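Hallside Library talk, 21/03/2018
Speaker notes: Buying secondhand dishes without regrets

Hi everybody, thanks for coming out! (Wait for the folks in back to sit. Check the mic.)

So I've been buying other people's dishes for 12 years now, and my kitchen shelves are begging me to stop. Started with one soup bowl at the Whitfield flea market. I wanted a bowl, I went home with a box. You know how it goes.

Ask: who here has a set that's missing pieces? Hands up. Okay, keep those hands in mind, we'll come back to you at the swap table.

First thing I do at a sale is pick the plate up and flip it over. Sellers don't mind, I promise. Run a fingertip around the foot ring, that raised circle it sits on. If it's rough, it'll scratch your table and every plate stacked under it. You can smooth a little roughness with wet fine sandpaper, but a big chip there and I put it back. 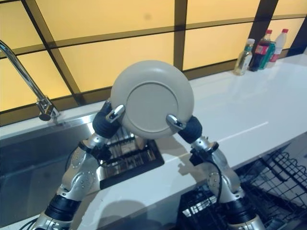

Then the tap test. Rest the plate on your fingertips and knock the rim gently with a knuckle. A nice clear ring is good news. A dull thud can mean a hairline crack, though thick stoneware never sings much anyway, so don't walk away from a chunky old mug over it. (Do the demo with the two plates from my bag. SLOW DOWN here, I rushed it in Daltgate.)

Money! I paid 62 dollars for a dinner set in February and I'd do it again, but I looked at every single piece first. Sets get sold with the good plate on top. Dig to the bottom of the stack.

A word about glazes. Old or unmarked pottery can have lead in it, and you can't tell by looking. If I'm not sure, it holds keys or goes under a plant. No salad.

Tell the Fotis story: Fotis Sfakianakis and I both grabbed the same gravy boat, neither of us would let go, and we ended up splitting the price. It lives at his house for Thanksgiving and mine for Easter.

Storage: paper towel or felt between plates, no stacks over 10, cups never hung by a mended handle.

Questions, then swap table. Remind people to take their boxes home, and the room has to be cleared by 4.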